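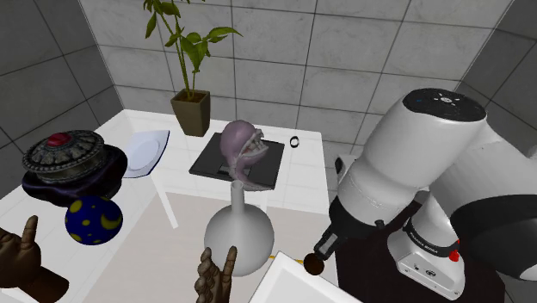
Simulated practice room with tabletop objects and robot arm. Credit: Cetora

FOR IMMEDIATE RELEASE

Cetora opens its virtual teaching room, Stulent, to outside labs this January

PILTHORPE – I've wanted to write this one for ages, so please forgive the exclamation marks! Starting in January, any school or research lab can sign up for Stulent, our simulated room where people teach a robot arm a job by doing it themselves, with their own hands.

I'm Tamara Mocanu, and I run the demonstration team at Cetora. My days go like this: I put on a headset, a pair of virtual hands comes up in front of me, and I get on with moving things from one place to another. Stulent records the motion and turns it into something an arm can learn from. If you'd rather steer the arm itself by remote control, you can do that too (I'm still clumsy at it, but my coworkers swear by it).

We keep the tabletop busy on purpose. You might get a potted plant, a black tray, a fancy box with a red knob on the lid, a white vase with a long thin neck, or a pale purple sea monster with a mouthful of teeth. The monster is my favorite, and it's a pain to pick up! A robot that has only ever met plain cubes doesn't have much to go on when it runs into a jaw like that.

Our library opens with 687 demonstrations, each one done by a person from start to finish. We left in plenty of the fumbles and second tries, labeled so you can filter them out. A new user needs roughly 290 seconds to get through the warm-up, and after that you're teaching for real.

Two sign-up options are open now:

Classroom: up to 7 people sharing one room, with lesson notes
Lab: full recordings, remote control mode and your own object sets

The next release, code-named Orbán, will let 2 people work at the same table, one using hands and the other driving the arm. We're testing it now and I'll have more to share in the spring.

Press contact: Tamara Mocanu, Cetora demonstration team, Pilthorpe. Demos for reporters can be booked any morning after 9 a.m.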